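Teaching by hand: a few weeks of chairs, tables and sore thumbs

Hi and welcome to the gallery page! I've been meaning to put this up since August, when the Camdale sessions wrapped and I finally got the feeling back in my right thumb. For anyone who's wandered in from the main blog, I'm one of the two operators on the furniture job. My days go like this: headset on, controllers in hand, and I drive a robot through a task again and again until there are enough good runs to train on. The task this time was tidying up a café seating area. Chairs in, chairs out, chairs back on their feet.

We ended up with 1,178 runs that we kept. I'd guessed we'd stop at 300, which shows you how much I knew going in.

Most of my writing here is about how we work, so have a read between the bits of scenery.

On getting started. Every morning begins with the arms held straight out in front of me while the software matches my reach to the robot's. If I slouch during this part I pay for it until lunch, as every grab lands a bit low. Hatsue Higuchi, the other operator, does it with her shoes off and swears her runs are smoother for it. (They are smoother. I've tried the socks thing. It did nothing for me.)

On hand guiding. We did a bit of this too, in the first week. You switch the arm to its floppy mode, take hold of it near the wrist and walk it through the motion yourself, like teaching a kid to swing a cricket bat. It's lovely for short things like nudging a seat square to a table. It's hopeless for anything where you need both arms and a moving base, unless you've got a spare body handy! So for the big stuff we went remote.

On names. We name our routines so we can yell them across the room. Stika is the plain push-in. Okabe is the pull-out and turn. Stisen is the one where a chair is down and has to come back up, and it's my favourite and also the one I've sworn at the most.

The trick with Stisen is where you look before you move. Legs will tell you which way the chair wants to roll, and if you grab the back first without checking them you'll end up shoving the whole thing along the floor like a lawnmower. I take my 2 seconds, have a proper squiz, then go in slowly.

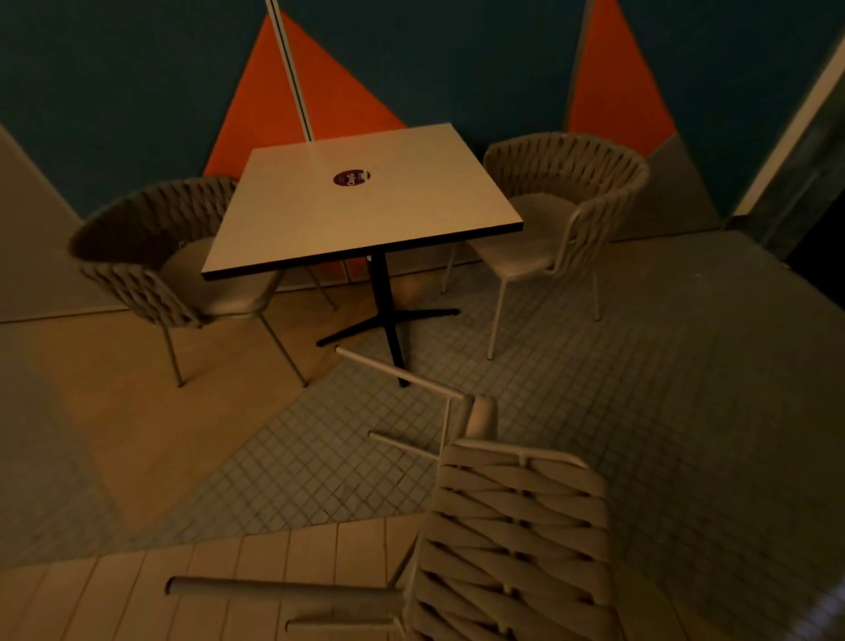 Speed is the other thing. New operators always rush, me included, and then the recording is full of little jerks that the model happily learns along with everything else. My best runs feel almost boring while I'm doing them. Hatsue hums to keep her pace even, and I've pinched that habit from her, so apologies to anyone who listens to the session audio.

We also chuck out runs without mercy. Bumped the table? Gone. Changed my mind halfway through a reach? Gone. I used to try and rescue the ones that started badly, but a clean second go is quicker than arguing over a messy first one.

Breaks are every 10 runs, and I've come around to being strict with them. Your eyes go before your arms do, and then you start misjudging depth and closing the fingers on thin air.

I'll add more to the page once I've sorted through the rest of the Okabe folder. If you've done this sort of work yourself, drop me a line through the contact form, particularly if you've found a wrist strap that doesn't rub!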